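Dodar Mobile | Home | Plans | Top Up | Devices | Help | My Account

Help > Set-up guides > Prepaid data

Section 3: Setting up your prepaid data and sharing it with a second device

Last updated Apr 2, 2018

This section is for customers who have a Dodar prepaid SIM and want to use the internet on the phone, and also to share the data bundle with a tablet or a laptop. If your SIM was bought from a Ledivden shop, the steps are the same, only the starter pack has another colour.

Before you begin, please check that the SIM is already registered. A SIM which is not registered can receive calls but it cannot buy a bundle. You will also need the PIN printed on the plastic card from which you removed the SIM.

3.1 Putting in the access point

Most phones receive the settings by message in the first minutes after the SIM is switched on. If the message did not come, do it by hand.

1. Switch off Wi-Fi on the phone.
2. Open Settings, then Mobile networks, then Access point names.
3. Press the plus sign, or choose New APN in the menu.
4. In the Name field write Dodar Data. You may write a different name here, it has no effect on the connection.
5. In the APN field write dodar.web in small letters, with no space before or after.
6. Leave User name and Password empty.
7. Save, and select the new access point so that the round button beside it is filled.
8. Restart the phone.

Note: On some older phones the Save command is hidden in the menu and there is no button for it. If you leave the page with the back key, the settings are lost and you must write them again.

Caution: Do not delete the access point which was already in the list. It is used for picture messages, and our shops cannot put it back for every phone model.

3.2 Buying the first bundle

1. Recharge the line with airtime, by voucher or from your bank.
2. Open the Dodar app and choose Bundles. If you do not have the app, dial the short code on the back of the voucher.
3. Choose Day, Week or Month.
4. Read the price and the end date on the confirmation page, then enter your PIN.
5. Wait for the message which says the bundle is active. Please do not open a web page before this message, as the data will be charged from your airtime at the normal rate.

If the PIN is entered wrongly 3 times, buying is blocked until the next day. Calls and messages continue to work.

Note: Automatic renewal is on for Month bundles and off for the other two. You can change it in Bundles > Renewal at any time before the end date.

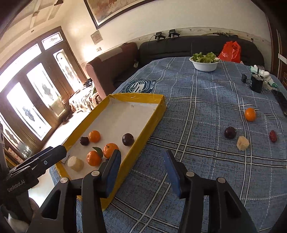
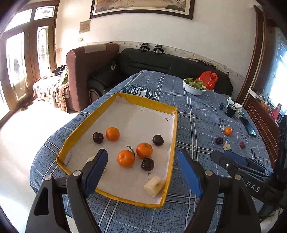 3.3 Sharing the bundle with a second device

Sharing is possible in two ways. With a hotspot, the second device needs no SIM, but your phone must be near. With a data-only SIM, the second device takes data from the same bundle wherever it is.

To use a hotspot:

1. Open Settings, then Hotspot and tethering.
2. Change the network name and the password. The password must have eight characters or more.
3. Switch on the hotspot and connect the second device to it as to any other Wi-Fi.
4. Switch it off when you finish. It uses the battery quickly.

To use a data-only SIM:

1. In the app, choose Bundles > Share > Add a number.
2. Write the number of the data-only SIM. A code will be sent to the main phone.
3. Enter the code in the app within 5 minutes.
4. Set a limit for the second SIM, if you want one. Without a limit it can use the whole bundle.

Caution: A laptop can download large updates without asking. Set the connection as metered on the laptop before you share a small bundle.

3.4 If the data does not work

The phone shows signal but no page opens: look if mobile data is switched on, and check the APN again letter by letter.

The speed is very slow in the evening: in Mudgway and Prorthorpe the new masts will be in service from December, and until then please try to set the phone to 3G only.

The bundle is active but airtime is going down: the second SIM is perhaps in roaming. Switch roaming off on that device and send us the time of the charge.

The app shows a balance different from the message: the message is the correct one. The app may be late by one hour.

For a lost or damaged SIM, continue to Section 4.

Was this page useful? Yes 1,694 | No 5 | Share

Contact us | Shop finder | Terms | © 2018 Dodar Mobile | Back to top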